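Fri 15 May
By the Erkeo workshop desk

Gerd Strobel is on the phone when I get to Firkine, so I wait by the door with my coat on. Ten minutes. Then he waves me in and starts talking before I have the notebook open.

"You wanted to hear about the picking," he says. "Picking is the easy word for it. Mostly it's cables."

Strobel has been building a bin picking setup in the shared shop since November. Evenings, some Saturdays. He fixed packaging lines for a living at Hollmann for most of his working life, and he says the day job put him off robots completely until he left it. "At work you get the robot, the part, the fixture, all the same every time. Same part, 12 hours a day. I wanted the opposite. Put junk in a bin and see what it does."

The arm was bought secondhand. He won't say what he paid. He will say that the bench top cost him nothing and that getting everything up the stairs took a whole Saturday and one bad argument about a door frame.

What is it supposed to do? Take one thing out of a bin, put it down someplace else, go back for the next. He has a notebook with every attempt written in it by hand. On the evening I visit he is at 457.

"Not 457 good ones," he says. "457 tries. There's a column for what went wrong and that column is full."

I ask what's in it. He reads a few out. Slipped. Slipped. Pushed it into the wall. Closed on nothing. Slipped. Cable. One just says "me", and he explains that he leaned on the table.

The cable entries are the ones that bother him. Everything the hand needs has to travel down the arm somehow, and the arm turns, so the slack has to be in the right place. Too little and something pulls out of its connector at the far end of a move. Too much and it hangs down where the hand wants to be. "I've tied that bundle up so many times. I cut the ties off, I route it again, I tie it up again. Leave a loop at the joint, a big one, bigger than looks right. That's my whole advice to anybody."

He doesn't like the word gripper, by the way. Calls it the hand. The first one was printed plastic and he describes it as a disgrace. The fingers bent when they closed, so whatever he picked up came up crooked. The metal one took the winter. He made the parts twice, the first set being wrong by a hole spacing he had measured himself and written down himself.

"I read my own seven as a one. So, scrap."

The software side he is shorter about. He runs a little program he calls Proven, the name being a joke from when nothing in it had been. It keeps a list of approach moves that have worked at least once on a given object, and tries those first before it tries anything new. He wrote most of it in the first month and has been taking things out of it ever since. Started with a 600 line file he was proud of. "Now I open it and delete. If I don't remember why a line is there it goes. Then something breaks, and I remember why."

Speed? Slow. He runs it slow on purpose and keeps the pendant where he can get to it. People at Firkine come by with a coffee and want to see it go fast and he says no to all of them. There's a rule in the shop that whoever is running a machine decides who stands near it, and Strobel uses that rule alot.

We talk about objects for a while. This is the part he enjoys. At Hollmann it was cartons, always cartons. For the bin he wants things that disagree with each other. Hard, soft, see-through, shiny, stuff that rolls and stuff that squashes. He buys them at the discount store down the street and gets looks at the register.

"A bath sponge is a terrible object. Wonderful, but terrible. Where is the edge of it? You close on it and it just gets smaller. And then the loop of string catches on something." He likes cups too. A cup can be taken by the rim or around the outside, standing or lying down, and each one of those is a different problem. Clear plastic is the worst. He says a person doesn't notice how much they guess when they pick up a clear cup.

And the walls. I hadn't thought about walls. Anything in the open middle of the bin can be reached from wherever you want, but put the same thing against the side and half of the approaches are gone. So he sets them up along one side on purpose, and leaves the one he's working on out where there is room. When that one goes well he swaps them around.

He has me stay back while he sets up a try, then stops halfway to fuss with the clamp. The bin used to walk. Every time the finger pushed on something the whole thing moved a hair, and after an hour of that his positions were all off. He blamed the program for two weeks. Then he clamped it down and the problem went away. "Two weeks! I was rewriting code. For a clamp."

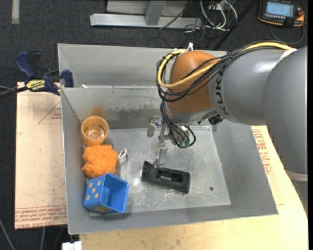
The KUKA arm with its finger at the black plastic piece. Cups and bath sponge along the left side of the bin, blue clamp at the back.

Metal on metal makes a noise, so he listens. Says he can tell from across the room if the finger is touching the floor of the bin or the part. The scratches don't bother him. A shiny floor does, because of glare, and he has been meaning to do something about the lights. Matte paint was one idea. He hasn't done it. Moving the lamp was another idea, hasn't done that either.

I ask him whether he has a number in mind, some point where it counts as finished. He takes a while over it.

"100 in a row. Mixed objects, no help from me. I've never been close." He won't tell me the best run so far. It's in the notebook, he says, and shuts the notebook.

And after that? A second bin, probably, so that it can move everything from one over to the other and then back again, all night if it wanted to. He knows how it sounds. His sister asked him what it's for and he told her it's for moving things from one bin to the other bin, and she let it go.

He'd like somebody else at Firkine to try running it, too. He knows the setup too well now and steps around its problems without noticing them. A stranger would find teh bad habits in an evening. So far one person has asked. They are working out a Saturday.

Last question, does he miss Hollmann. He's already turned back to the bench.

"I miss the parts store," he says. "You needed a bolt, you walked down the hall, there was a bolt."

Recent
- Firkine laser cutter back in use, new sign-up sheet by the door
- Cable chains, hooks or ties: what readers use
- A drill press stand out of scrap
- Winding your own coils, second part
- Open evening at Firkine: what to bring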